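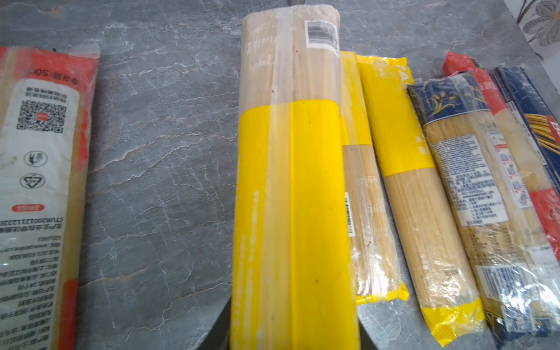
How often do the finger pads on the Strazds cell need changing?
Every 2000 grasps, or sooner if the wrist view shows a pad edge lifting.

Strazds cell: setup and care

README for whoever has the key this month. Maintained by Alfredo Rivera, with corrections from Delwyn Goodwin, who is usually right and always in capital letters.

What the cell is

One arm, one two-finger gripper, one small camera at the wrist, one countertop. The controller is an Eltell box under the counter. The software is Wakex, which we did not choose. The cell picks up long, slippery packages of dry pasta and puts them down somewhere else. Spaghetti in film was picked as the test material on the theory that it would be easy. The theory has since left the company.

Starting up

1. Turn on the Eltell box and wait for the steady light. The blinking light is a different light.
2. Open Wakex and load the profile "counter_long". The profile "counter_long_new" is older.
3. Home the arm with the counter clear.
4. Check the wrist view. Both fingertips should show along the bottom. If you only get one, the camera bracket has slipped again; see below.
5. Lay out the packages side by side, long way toward the arm. A bit of fan is fine. Mix the brands, and turn some of the labels upside down.
6. Run 3 slow grasps by hand before you let it run alone.

Grip settings

Force limit is 40 on the Wakex slider. The slider has no units and the manual is silent on the matter. At higher values the strands snap inside the film, and you will hear it from the hallway. The thick bundles need the fingers opened all the way first. For the narrow ones, come down over the clear section and stay off the crimped end, which folds under the pad and lets go halfway through the lift.

Finger pads

Pads come from Dristell in bags of more than we will ever use. Peel the old one from the tip end, wipe the finger with alcohol, let it dry, press the new one on and leave it alone for as long as it takes to drink a coffee. Then reset the grasp counter. Delwyn has asked me to write that last part twice. Reset the grasp counter.

Camera bracket

Two screws, both of which work loose. Check them every 200 grasps. Tighten with the short driver, finger tight plus a quarter turn. Any more than that cracks the bracket, and the spare bracket is the one currently fitted. After touching it, run "wrist_check" and save the result even if it passes.

Known problems

- Shiny film throws glare when the overhead lamp is on. Use the side lamp.
- Barcode stickers near an end sometimes get read as the end. Nudge the grasp point by hand and note it in the log.
- Packages lying on top of each other get picked as one wide package. Leave a gap or enjoy the show.
- Wakex forgets the home position after an update. Updates arrive in April and whenever we have visitors.

Shutting down

Open the fingers, park the arm, quit Wakex, then turn off the box, in that order. Burst packages go in the bin, not the kitchen. Log sheet is taped inside the cabinet door, pen is on a string, string was Delwyn's idea.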